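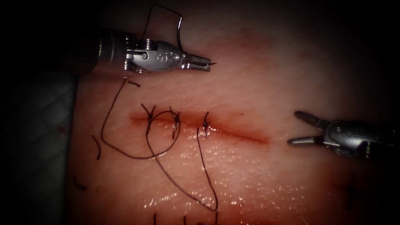
Learning to sew at my age

My grandmother sewed all the clothes of our family, and I never asked her to teach me. I thought I would always have her for that. Now I live in Wollside, very far from her old machine, and in June I paid for an evening course at the community centre. It had six lessons and cost 70 dollars, with thread included.

Our teacher was Trinidad Samonte. She did not let us touch a machine until lesson four. First we had to do everything by hand: running stitch, back stitch, and then a hem that should not show on the right side. My first hem showed very much. She looked at it for a long time and said, "Well, it will hold." I was proud of this for the whole week.

The difficult part for me was the vocabulary. I did not know the words "selvedge" or "basting" (for me basting was something you do to a chicken), and I wrote them all in a small notebook with the colour of the thread we used that day. Tacking is the same as basting. I found this out only after I had written two separate pages.

For practice I repaired the lining of my grey winter coat. The pocket had a hole and my keys were always travelling around to the back. I used doubled thread and small stitches, and I did it in front of the television over two evenings. The keys stay in the pocket now.

Next I would like to make a cushion cover with a zipper. I have already bought the fabric, dark green with a small leaf, and it is waiting on the chair in the hall.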